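The gripper that opened when it should hold

2025-03-19
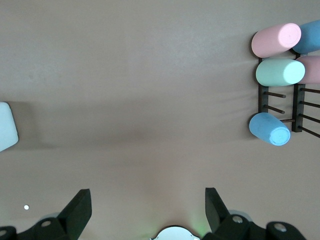 Nafula Mabula wrote to me after my last post that I should stop blaming the software and look at the cable first. "You wrote three paragraphs about the controller and not one word about the wire," was her message, and then she asked if the drops came always in the same arm position. I had not checked this. I was a little ashamed, so I checked it the same evening.

For those who did not read the last post: our arm takes chalk cylinders from a small wooden peg rack and puts them back. We call this task Umero. It is a simple task and it ran well for weeks. Then the gripper began to let go in the middle of a move. The fingers went fully open, the chalk fell, and the arm continued its path as if it still had something to carry. The log showed no error at all. For me this was the worst part, more than the broken chalk.

I went through the log for the whole period. It has 3,503 picks, and the first 3,000 have no drop. All the bad ones come after that, and nearly all of them happen when the wrist is turned far to one side to reach the lower pegs. So Nafula was right to ask.

On Saturday I switched off the power, took off the cover at the wrist and followed the gripper cable by hand. Close to the last clamp the jacket was flat and a bit shiny. When I bent it at this place, the meter lost contact for a moment and came back. The clamp was too tight, and I am the person who tightened it.

What happened next inside the gripper took me longer to understand. When the signal is lost for a short time, our gripper board (the Stumitz) starts again, and on start it opens the fingers to find its zero position. It needs less than a second. The main program, Were, asks for the gripper state only every 700 milliseconds, so in many cases it never saw that the board was away. It received "ready" before and "ready" after, and it was satisfied with this.

With chalk it is only a mess on the table. But last April we used the same arm and the same board to lift a steel part, and my colleague had his hand under it when he adjusted the tray. I did not sleep so well after I remembered that.

These are the changes until now:

The cable is new and has a wider loop at the wrist. The clamp is closed only until the cable does not slide.

The board does not look for zero by itself any more. After a restart it keeps the fingers where they are and waits for a command.

Were now reads a restart counter from the board. If the number changes during a move, the arm stops and a person must confirm.

No hands under the gripper while the power is on, also not for light objects. I have written this on the door in two languages.

I tested the second change by pulling the plug on purpose while the gripper was holding a cylinder. It stayed closed, but the force became weaker, and a heavy part could maybe still slide out. For this I have no good answer yet. Buvow sells a finger drive with a brake, and I have asked them for the price, but the colour of our budget is red this year.

I have now done 200 picks with the new cable, all with the wrist turned to the bad side, without a drop. It is too early to be happy, when the old cable needed so many before it failed. I will let it run during the next weeks and write the number here when I have it. If somebody uses the same board and knows how to keep full force through a restart, please leave me a comment.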